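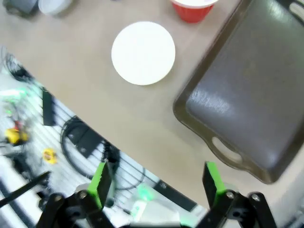
3. Clearing up as a social act

3.1 Who carries the tray

Writing on hospitality has a great deal to say about the arrival of food and very little about its departure. The guest is welcomed, seated and fed, and then the literature goes home, leaving someone else with the plates. Kerekes, whose work on village feasts remains the standard account, gives the last hour of a wedding a single footnote, and the footnote is mostly a complaint about the wine.

Our interest is in that hour. We sat through the end of 17 shared meals in the town of Rellow, all held in homes or hired rooms, and took notes from the moment the first person stood up with a dish in hand. Letay Moges kept the notes at most of them. Hagos Negussie kept the rest and was twice given a tea towel, after which his handwriting becomes difficult to follow.

We use the term "first lifter" for the person who begins. The first lifter is seldom the host. Hosts in Rellow are expected to protest at the first sign of stacking, and a host who stacks too early is thought to be sending people home. At one supper in March the protest went on for so long that the lifter sat down again, plate and all, and the meal gained a second pudding. When we asked guests afterwards who had begun, most named themselves.

3.2 What counts as finished

Clearing depends on agreement about what is finished, and such agreement is thin. A plate is easy. Drinks are harder: a cup may be resting between sips or abandoned for good, and its owner is often in another room, talking about parking. Our informants relied on posture. An upright cup was left alone, however long it had stood there, while anything lying down was fair game (Figure 2).

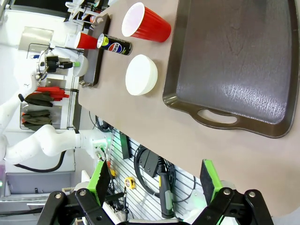
Page last modified: March, 17:15

Figure 2. A red party cup and a Pepsi can on their sides, with a white bowl and a brown serving tray.

The rule was widely known and hardly ever spoken. Only one guest put it into words, telling Moges that "if it's standing up it's still somebody's". She then removed a standing glass belonging to her brother, who objected. Family, it seems, falls outside the rule, and we return to brothers in Section 5.

Trays raise a problem of their own. A tray lets one person do the work of several in a single trip, and we had expected it to be welcome. In practice it was treated with some suspicion. To fetch a tray is to announce that the evening is over, and guests who would happily carry a bowl to the sink one at a time, stopping to chat on the way, fell quiet when the tray came out. Grako reports the same hush in works canteens, though there it is put down to the supervisor.

3.3 Limits

The sample is small and Rellow is fond of itself. People who know they are being watched wash up with unusual care, and at two of the meals we suspect that the whole business was put on for our benefit. One reviewer asked whether the authors had helped. We had, a little, and have left those minutes out of the timings given in Section 4, apart from the affair of the gravy boat, where no other record survives.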